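Kenside Community Radio
Work With Us

Part-time Community Events Producer

Kenside Community Radio is looking for an events producer to plan and run our live program outside the studio. We are a noncommercial station on the second floor of the old Stulley building, with a small paid staff and a long list of volunteer hosts. The producer will report to our station manager, Stefaniia Yatsenko.

The post is new. Until now our hosts have put on their own shows at libraries, parks and school gyms, and the quality of the planning has varied a lot. We want one person to keep the calendar, book the sites and make sure the broadcast side and the stage side are talking to each other.

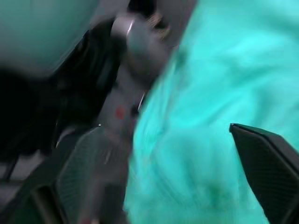
What you will do

Book local bands, speakers and storytellers for our monthly live broadcast at Paredes Hall, which holds 800 people standing.
Plan the spring street party in May, including city permits, food vendors and the sound check schedule.
Write short on-air announcements and get them to hosts on time.
Keep a simple budget for each event and turn in receipts within 2 weeks.
Run the merchandise table, or find someone who will.

What we are looking for

You have put on public events before, paid or unpaid. You can write a clear email and you don't mind phone calls. You know the neighborhoods on this side of the river, or you are ready to spend your first weeks getting to know them. Radio experience is useful but we can teach you the board.

Spanish or Ukrainian would be a plus. You will need to lift cases of equipment and work some evenings and weekends – we give time off in exchange.
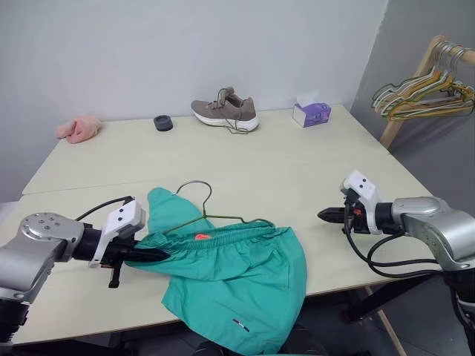 The job is 20 hours a week on a one-year contract, with 6 paid days off on top of public holidays. Pay is $2,733 a month before taxes. Most office hours can be set to suit you, apart from the weekly program meeting, where everyone is expected in person. We cover a bus pass or parking at the Herko lot, but not both.

How to apply

Send a resume and a one-page letter to Marcus Gallagher, hiring lead, at the station's mailing address or through the contact form on this site. In the letter, tell us about one event you worked on and what you would change if you ran it again. Please don't send audio demos.

Applications close 2nd November. We will contact everyone who applies, and interviews will be held at the station. If you need the building's elevator, let Marcus know ahead of time so he can have the side entrance unlocked.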